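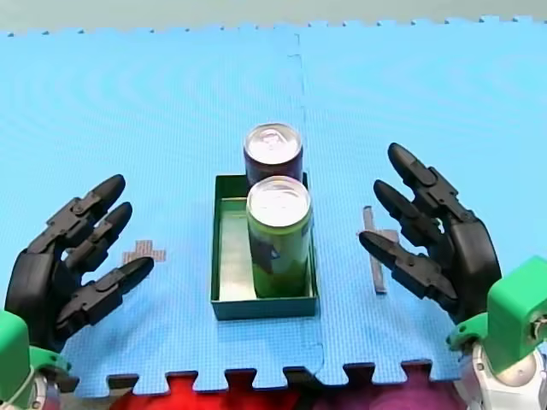
November 14, 2024

I have been trying to get back into walking to work, and I said I would write something about it once I had a few weeks behind me. The walk is 3 miles each way if I go straight down Balel Road, a little longer if I cut over by the creek. I have done it most workdays since the clocks changed.

The reason I started was the car. It needed a new alternator, and the shop wanted 700 dollars to put one in. The bus from the corner gets me to the office either 44 minutes early or a few minutes late, depending on which one I catch, and I got tired of sitting in the lobby with a book. So one morning I put my work shoes in a bag and went on foot.

It was harder than I expected. I am on my feet a fair amount at home, and I had assumed that would count for something. By the time I reached the underpass my shins hurt, and by the office stairs I had a blister on my left heel. I was wearing thin cotton socks, the ones I wear every day. My neighbor Shirley Hollis walked mail routes for years, and when I complained to her over the fence she told me to buy wool socks and lace my shoes tighter at the top and looser at the toes. I did both. The blister healed and I haven't had another.

The route itself is nothing special. The first part is houses, then there is a stretch with a tire place, a dentist and a bakery that opens before I go by. After that you go under the highway and come up by the old Hemport warehouse, and from there it is sidewalk all the way. The one bad spot is the crossing at Oltness Street. The walk signal is short and drivers turning right don't look. I wrote to the city about it and got a reply with a case number, 296, and nothing since. I now cross a block earlier, where there is a stop sign.

I have learned a few things about clothes. A heavy coat is wrong. I start out cold and after a mile I am carrying it. What works is a thin sweater under a rain shell, plus a hat I can put in my pocket. Gloves matter more than I would have guessed. I keep a spare shirt in my desk drawer. An umbrella is no use by the warehouse, where the wind comes across the lots, so I just put my hood up.

The bag took some sorting out too. I was using a tote with one strap and my shoulder was sore by the end of the first week. I dug out an old school backpack that had been in the closet since we moved, and it's fine. It's a faded maroon and the small zipper sticks. My laptop stays at the office now unless I really need it at home, and I've found I rarely need it at home.

People ask if it makes me less tired or helps me sleep. I don't know. I fall asleep at the same time I always did. I do eat a bigger breakfast -- two eggs and toast, where it used to be coffee and whatever was on the counter -- and I'm hungry again by eleven. I haven't weighed myself and don't plan to.

What I like best is the walk home. In the morning I'm watching the time. In the evening I'm not, and I go by the creek if there's enough light left. There isn't much this month. Last week I saw a heron standing in the shallow part below the footbridge, and I stood there until my feet got cold. A man with a dog named Roman stopped too, and we talked for a bit about the heron and then about the dog, who had no interest in the bird at all.

Sheila Haworth from my office has asked to come along on the mornings when she stays at her sister's, a few blocks from me. We tried it once. She walks faster than I do and talks the whole way, and I got in early. I would do it again, though not every day. I like having some of it to myself.

The car is still in the driveway. I'll have to get it fixed before the real cold comes, for groceries if nothing else, and I have put some money aside for it. I'd like to keep walking after that. My plan is to walk on any day that isn't icy, and to take the bus when it is. I've ordered a small light that clips onto a backpack strap, and I'm looking for a second pair of shoes so that one pair can dry out while I wear the other. If you have a pair you like that holds up on wet sidewalks, leave the name in the comments. I have wide feet.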